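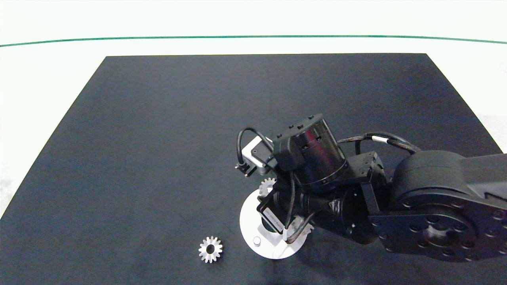
Most of the time lost in a peg-and-gear task goes on waiting for the software to agree with itself, according to Siham Abou Jaoude, and very little of it goes on moving the arm. Her comment came in reply to the release notes for Makokha 2, the control and perception stack from Jotska, which was made available to existing users in April.

The new version replaces the single pose estimator of the first release with separate estimators for the head and wrist cameras. Each now publishes its own result with its own time stamp and covariance, and the planner decides which to trust at a given distance from the target. Previously the two were fused before planning, and a late wrist image could hold up the whole cycle. The maximum age of an accepted estimate is a parameter, set by default to 19 milliseconds.
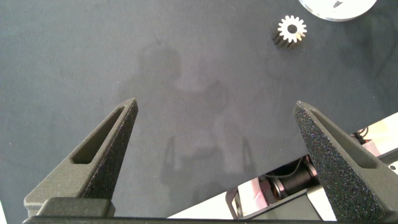 Handover between cameras is the part that has changed most. The head estimate is used until the gripper enters a user-defined volume over the mat, after which the wrist estimate takes priority for the part being approached. The target fixture is still taken from the head camera at this stage. With the fingers wide open and the gear over to the right, the wrist camera has only part of the round white fixture at the top of its view, and a circle fitted to so short an arc gives a poor centre. Version 1 tried to fit it anyway. Makokha 2 rejects any arc below a minimum length and keeps the last good head estimate - the threshold can be changed per fixture.

Kevin Doherty, who maintains the perception package, said the arc test was a late addition. "We had been treating it as a calibration fault. The calibration was fine. The fit simply had too little data, and it reported a small residual because any small arc will fit some circle very well."

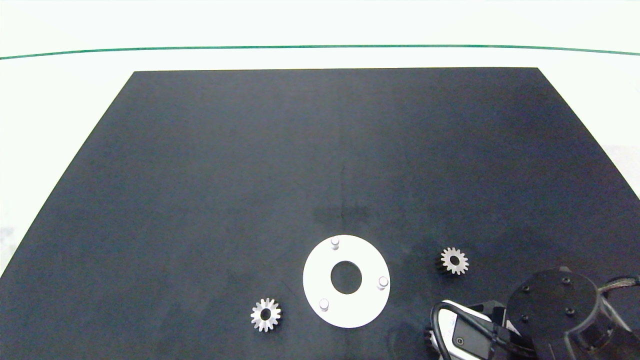 Pose ambiguity is handled in a new module named Endau. A fixture can be declared with a rotational symmetry, and the planner will then treat the equivalent orientations as one goal and pick whichever is cheapest to reach. The white ring used in the gear task is a plain case: its pegs are spaced evenly round the centre hole, so a turn of a third gives the same layout and there is no reason to prefer one labelling over another. Once a gear has been placed the symmetry is broken, and Endau drops the declaration until the fixture is cleared. Labels are then held fixed, which stops the planner from sending the next gear to an occupied peg.

Gear teeth are ignored by the pose estimator in this release. Gears are modelled as short cylinders with a bore, and rotation about the bore axis is left free. Tooth meshing is passed to the force controller, which makes a small oscillating search about the vertical axis while holding a light downward load.
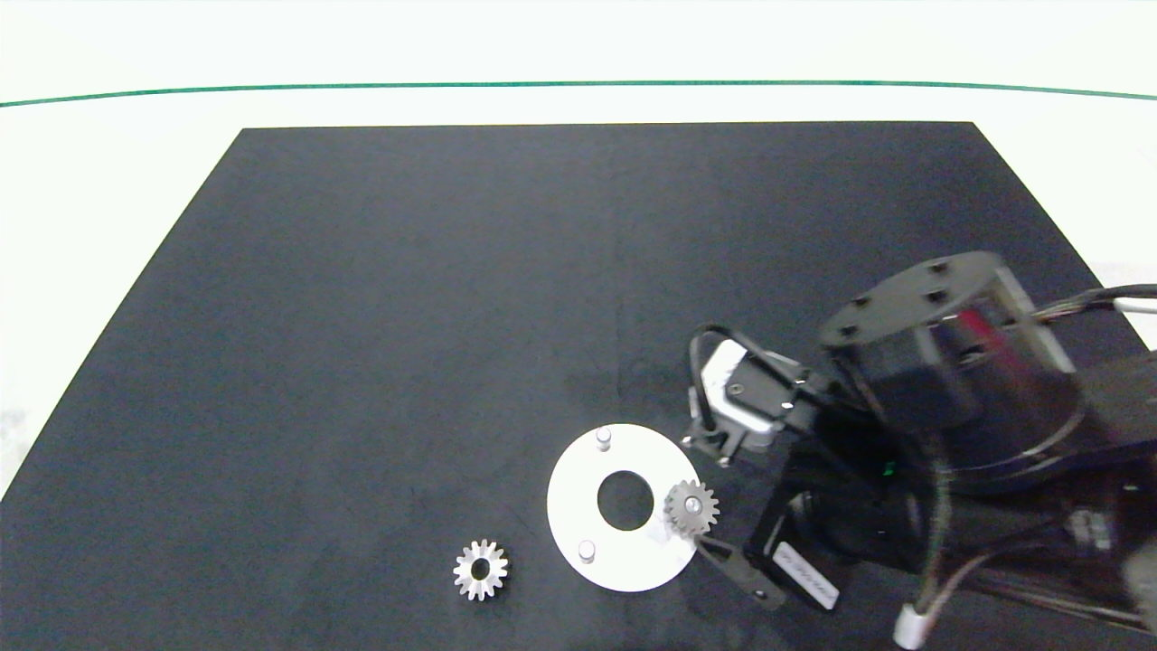

Tooling and logs

The log viewer, Astgate, has been rewritten. It can hold 3000 control cycles in memory and step through them with both camera streams aligned to the joint states. Planner decisions are shown as a separate track, including rejected estimates and the test that rejected them. There are 11 such tests at present. Logs from version 1 can be opened, but the rejection track will be blank.

Known issues

Eimear Conneely reports that changing the handover volume while a motion is running has no effect until the next plan, although the interface shows the new value straight away. A fix is planned. Configuration files need to be converted with the supplied script before first use - the old fusion weights are discarded without a warning, so users who have tuned them should keep a copy.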